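Cleaning and Checking the Wrist Camera on a Garment-Handling Arm

By Napaporn Phuthong

Print this page | E-mail this page

If you look after a folding cell, you already know that the wrist camera has a hard life. It spends the whole day an inch or two from somebody's sweater, it breathes lint, and everybody forgets about it until the arm starts picking up two layers at once. I have looked after the Calvo cell at our Cestasari shop since it went in, and this is the routine I wish I'd had written down on my first morning with it (I did have a notebook, but it went through the wash).

Set aside a quiet half hour. You will need a blower bulb, two clean lens cloths, the small hex key that came with the arm, a soft brush, and one dark garment with a visible weave.

Stop the cell from the panel, wait for the arm to settle in its park position, and lock out the power the way your own shop does it. Please don't skip this part, even if you only mean to wipe the glass. Open and close the jaws by hand only after you've checked that the air is off as well.

Start with the blower bulb and work from the top of the camera housing down, so you aren't blowing old fluff onto a clean lens. Four or five good puffs will do it. Then use the brush around the bracket and in the little gap behind the housing, where the fuzz packs in like felt. Wipe the lens last, very lightly, with a dry cloth. If there's a greasy mark, breathe on the glass and go over it again with the second cloth. We log a cleaning every 500 picks, which sounds fussy, but on fleece days I'd happily do it sooner!

Next, check the bracket screws. They should be snug and no more than that. Wiroj Sombatkul once leaned on ours a bit too hard and we waited a week for a new bracket, so now we turn the key with two fingers and stop when it stops. Follow the cable back from the camera with your hand and make sure it has enough slack to let the wrist turn all the way in both directions.

Now put the power back on, bring the arm up in slow mode, and jog it in close over your dark garment with the camera view open on the screen. Black cloth is the hardest thing the camera has to deal with, and it makes a very good focus test.

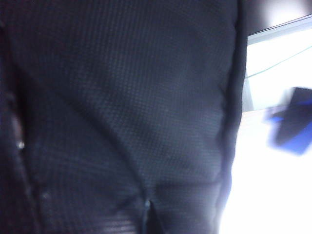 Wrist camera view, close in on black fabric. The small squares of the weave are easy to make out through the upper and middle part.

What you're after is a weave you can read without squinting. It's fine for it to go softer where the cloth curves away into shadow. If the whole thing is soft, back the arm off a little and try again before you touch the focus ring, and when you do touch the ring, move it by a hair and let the picture catch up.

You may notice pale specks on black cloth. To find out where they live, jog the arm sideways a little way. Specks that travel with the cloth are on the cloth, and you can leave them be. Specks that stay put on the screen are on your lens, so lock out again and go back to the blower bulb.

Have a look at the bright side of the view, too. A strong light behind the garment can wash out to plain white, and then the edge of the cloth is the only thing the software has to hold on to there. Our exposure is set to 364 for dark loads. Your number will be different, so write down what you have before you change it, then move it in small steps and watch both the dark weave and the bright edge as you go.

When you're happy, save the settings under a new name and keep the old file. Run ten slow picks on the dark garment, then ten at normal speed, with your hand near the stop button. If the jaws close on one layer each time, you can put the cell back to work and fill in the log.

Related pages
Replacing Worn Jaw Pads on the Calvo Cell
Air Line Checks Before the Morning Shift
Setting Up a Casent Light Panel
What to Write in the Cell Log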